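Home | Reviews | Features | Listings | Contact

Dornance, "Barndale"
Reviewed by Sheyla Henao

Dornance recorded their first album in a rented house in 2000 and have taken their time ever since. "Barndale" is their third full-length, 26 minutes long, and it came out in July on Pranik, a small label that mostly puts out tapes.

The opener, "Foley," is the loudest thing on the record. The drums come in late and a little ahead of the guitars, and the band leaves it that way. I liked it more on the second play. After that the tempo drops, and the middle of side one is mostly organ and brushed snare. Teodor Wasilewska sings lower than he used to, and the words are easier to make out.

Side two is weaker. "County Line" repeats its chorus too many times, and the spoken part in "Receipts" should have been left off. The closing track makes up for some of it. It has a clarinet line I have been humming for a week.

The vinyl pressing is quiet and sits flat. The sleeve is thin card with no lyric sheet, and my copy arrived with a bent corner. The download has the same songs plus a demo of "Foley" that is worth hearing once.

If you already own the first two, buy this one. If you don't, start with the debut.

Comments (3)

marl_k: Agree about County Line. I skip it every time.

Jen P.: Is the demo on streaming too or only with the download?

tapehead152: Side two is the better side. The spoken part is my favorite thing they've done.

Reviews | Older | Newer | Back to top
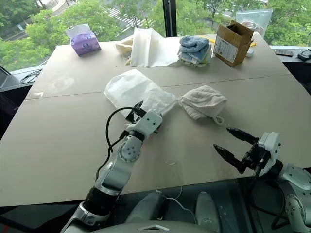 A table by the windows, with trees and a crosswalk outside.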